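Chapter 11
Setting Up the Arm and Its Table

A robot arm is bought as one item and delivered as several. There is the arm itself, the control box, the gripper, the cables that join them, and usually a folder of drawings that show how far the arm reaches. None of these will do useful work until they have been placed, fastened, measured and checked against each other. The earlier chapters dealt with the parts one at a time. In this chapter the parts become a cell, and the cell is kept in working order.

The example used throughout is a small picking cell of the kind found in test rooms and light assembly shops. It has one arm on a raised platform, a two-finger gripper, and a table beside the platform where objects are laid out to be picked up and set down. The cell was planned by the firm of Szabó for a customer called Jallia, and the control software is a package named Skilgate. The same steps apply to larger cells, though the tools get heavier and the waiting times get longer.

By the end of the chapter you should be able to mount an arm on a prepared base, set its base frame and tool frame, check the reach over a table, and write up a service record that another technician can follow.

11.1 The base

Everything the arm does is measured from its base. If the base moves, every stored position moves with it, and the error grows with distance. A base that tips by a very small angle may shift the gripper by several times the allowed error when the arm is stretched out.

The platform should be level before the arm goes on. Check it with a machinist's level in two directions, at right angles to each other, and check again after the bolts are tightened. Bolts are tightened in a crossing order, first to half the stated torque and then to the full value. Draw a paint line across each bolt head and onto the base flange. At a later inspection, a broken line shows that the bolt has turned.

The base connectors are fitted last. Power must be off at the control box and locked out. Leave enough slack in the cables for the first joint to turn through its whole range, and clamp them where they leave the platform. Cables that hang free will rub, and a rubbed signal cable produces faults that come and go.

In the Jallia cell the platform and the table are separate pieces of furniture. This makes it easy to change the table, but it also means the distance between them has to be measured again after every change. A locating pin or a fixed stop will save much of this work.

11.2 The base frame and the tool frame

A frame is a starting point together with three directions. The base frame belongs to the arm's base. The tool frame belongs to the gripper, and its starting point is normally placed midway between the fingertips.

To find the tool frame, fix a sharp pointer to the table and bring the chosen point on the gripper to the tip of the pointer from four different directions. At each one, store the joint angles. Skilgate then works out the offset from the wrist flange and reports the remaining error. If the error is larger than the value in the cell drawing, do not average it away by adding more points. Look for a loose finger, a bent pointer or a careless approach, and start over.

The weight of the gripper must also be entered. An arm that has been given the wrong weight will sag or push upward when it is switched to hand guiding, and its collision sensing will be poor. In the Jallia cell the gripper and its bracket together were entered as 1317 grams. When the fingers are replaced with a different set, this figure has to be changed as well. It is often forgotten.

11.3 Working over the table

Most picking is done with the gripper pointing straight down. This keeps the fingers clear of neighboring objects and makes the approach simple to plan: move to a point above the object, go down, close, and come back up by the same path.

The far corners of the table need special care. To reach them the arm must straighten, and as it does so it loses speed and stiffness in some directions. Close to full stretch, a small movement of the gripper can call for a large and sudden movement of a joint. Before a cell is released, the arm should be driven slowly to a point above each corner, at low speed, with one hand on the enabling switch. Note the joint angles at each corner and compare them with the limits.

Many cells are first built as a computer model and tried out there. The model will show whether the arm can reach, whether the links strike the table edge, and whether the fingers clear objects of mixed shapes.
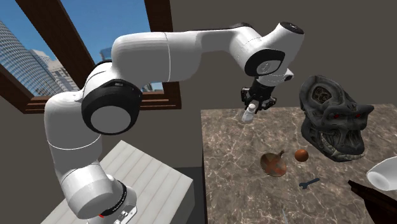

A model is only as good as the measurements put into it. If the table in the model stands slightly higher than the table in the shop, the first real pick will either close on air or press the fingertips into the surface. For this reason the height of the table is measured at every corner and the model is corrected before any program is carried over.

Objects that lean, roll or lie on their sides are harder to pick than those that stand upright. A bottle standing on its base can be taken from above by the cap or the neck. The same bottle tilted may slide out as the fingers close. Test programs should include such cases, along with flat tools and round fruit, so that the finger opening and closing force can be set for the whole range.

11.4 Routine care

Care of the arm is divided by running hours. The Szabó plan for this cell calls for a short check at each start and a full service every 2000 hours.

At the start of a shift, wipe the fingertips, look over the joint covers for cracks or traces of grease, and run the arm through its home position. Listen for any change in sound. A joint that has begun to click under load should be reported before the cell is used.

At full service, check the torque of the base bolts and the gripper screws, inspect the cable clamps, replace worn finger pads, and repeat the pointer test from section 11.2. The old error and the new error are both written in the record. Use one line for each item, and give the measured value instead of the word "good." A record that reads "pads worn, 2 replaced, tool frame set again" tells the next technician what was done and what may have shifted as a result.

The two faults met most often in cells of this size are gripper faults and position faults. Section 11.5 takes up gripper faults first, beginning with a gripper that closes but reports no object held.

Related items
Chapter 10: Control Boxes and Safety Circuits
Chapter 12: Finding Faults in Small Cells
Worksheet: Base Bolt Inspection Record
Worksheet: Four-Point Tool Frame Test
Reading: The Ulto Gripper Bench, Setup Notes
Glossary of Terms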